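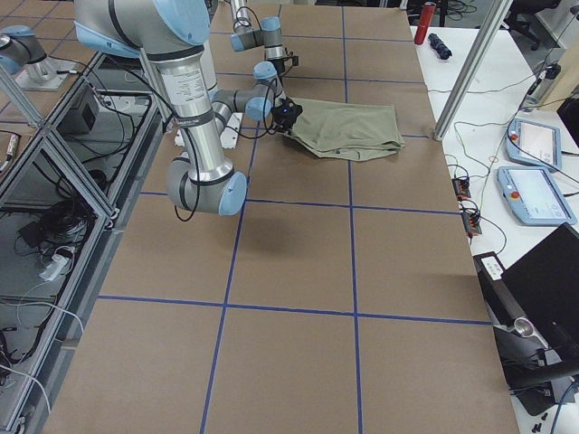

Olive-green cloth lying crumpled on the kraft paper. The small white tag is near the lower edge.

Folding table gallery: cloths, paper and tape

This page collects notes and pictures from the folding table at Prarkedeo. It is mainly for people who sew, sort or store plain cloths and want to see how ours behave when they are put down and folded. The opening picture is at the top of the page. The rest of the set is being sorted and will be added in July. The lines below cover the cloth, the table covering and the folds we use, so they can be read alongside it.

The cloth
Olive green, with a hem along the bottom. When it is put down in a heap it settles into soft wrinkles, and one fold stands up along the top edge. The hem side lies flatter. We bought this colour from Nogueira in a lot of 60, along with a grey and a cream. The olive hides marks best. The cream shows everything and has mostly gone to the kitchen.

The tag
Small and white. We leave the tags on. It gives you an edge to look for when the cloth is bunched up, and we start most folds by turning the tag side toward the near end of the table. A few of the grey cloths came without tags and are kept in a separate pile.

The paper
Brown kraft paper, straight off the roll and laid over the whole table. It replaced a vinyl cover that was too slippery for light fabric. Cloth stays where you put it on paper. The paper does pick up lint, so it gets brushed down at the end of the day and changed when it starts to tear. Flalten sells the wide roll, which saves having a join in the middle.

The tape
Blue painter's tape, three strips running the length of the table and two across. The rectangles make it easy to say where a cloth should go. This one is in the second row from the far end, lying across the centre line. Painter's tape lifts without taking much of the paper with it. Masking tape was cheaper and left a torn strip every time.

Flattening
Find two corners on the same side and draw them apart, then smooth toward the hem. If a fold is trapped underneath, pick the cloth up and lay it down again. Pulling at it through the top layer only moves the wrinkle somewhere else.

The half fold
Hem to top edge, corners matched first, then a flat hand along the crease. The centre tape line is a good guide if the cloth is lying square to it.

The quarter fold
Same again the other way. The thick side should face the front of the shelf. A finished pile of 11 fits under the shelf above with a bit of room – more than that and the top one catches.

Storage
Folded cloths go into Kotine boxes, one colour to a box, lids off. The count at the last stocktake was 169 across all three colours, including the ones in the wash.

Washing
Warm, with like colours, and hung by the hem. The olive faded slightly on its first wash and has stayed the same since. Do not use softener – it makes the cloth slide on the paper.

Notes for this page were put together by Csenge Oláh. Questions about the cloths or the paper can be left at the front desk.

Page last updated June 21, 2026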